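September, after supper

Day one of the Leneck sleep plan, and I am already annoyed with it. Negin swears it changed her life. Negin also swore by the celery water and the magnet bracelet, so I'm keeping my wallet shut past the first month.

The booklet wants a diary entry every night, under headings, no screens. I'm typing this on a screen. Let them come and get me.
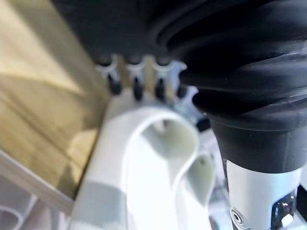

What I did today

Walked to Illmont and back before work. The plan says morning light "resets the inner clock." It was overcast the whole way, so I don't know what got reset. Then coffee, one cup, before ten, as ordered. By two in the afternoon I had a headache and was short with Farzad on the phone about the insurance form, which he had filled out wrong again, but I could have been nicer about it.

The booklet claims 70 percent of people who follow the plan sleep better within two weeks. Better than what? Measured how? I went through all 38 pages looking for a footnote and there isn't one. There is a page of happy letters signed with first names and a page selling the pillow spray. If you ask people who just paid for something whether it works, most of them will say yes. I would too. I said I liked that awful blender for a year.

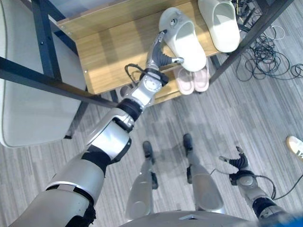 And the part about "winding down" is just what my mother told us for free. Dim the lamps, drink something warm, stop arguing. She slept four hours a night her entire life and lived to be very old and very sharp, so I'm not sure where that leaves the theory. Soudabeah would say I'm being difficult. Soudabeh (spelled it wrong, leaving it) sleeps like a stone and has no business giving opinions.

What I noticed

That I'm tired. I was tired yesterday too. Parisa says to give it time, and that half of not sleeping is worrying about it. She may have a point, though she got it from a podcast, and the podcast is paid for by a mattress company.

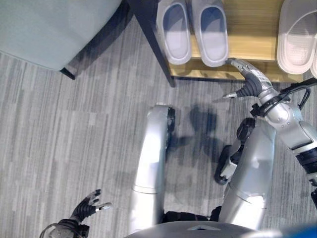 Light gray slippers on the rack, gray carpet.

I did look up the fellow who wrote the thing. He calls himself a sleep coach. Before that he had something to do with kitchen sales at Hashemi. Nothing wrong with kitchens, but I'd like to hear about this from a person who has at least met a doctor. When I asked Dr. Dehghan about it at my checkup she gave me a look over her glasses and said walking was good for me. I took that as a no on the pillow spray.

What I will do tomorrow
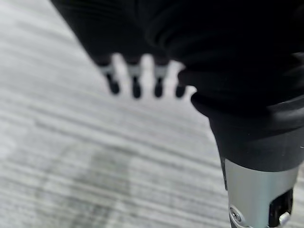

Walk again, I suppose, since that part costs nothing. Keep the coffee to one cup, but have it at eleven and see if the sky falls. The booklet also has a whole chapter on the bedroom floor: bare boards are "alerting," thick rugs are "grounding," and so on. By that logic anyone with a light gray carpet like that one should be out cold by nine, and I'd bet they lie there looking at the ceiling like the rest of us. I am not buying a rug. I'll move the clock to the dresser so I can't see it at three in the morning, which was my own idea and isn't in the booklet anywhere.

Call Farzad and apologize. Ask about the form while I'm at it.

How I rate my mood, one to five

Two. It was going to be three but then I read the page about the pillow spray again. Lamp off at ten thirty. We'll see.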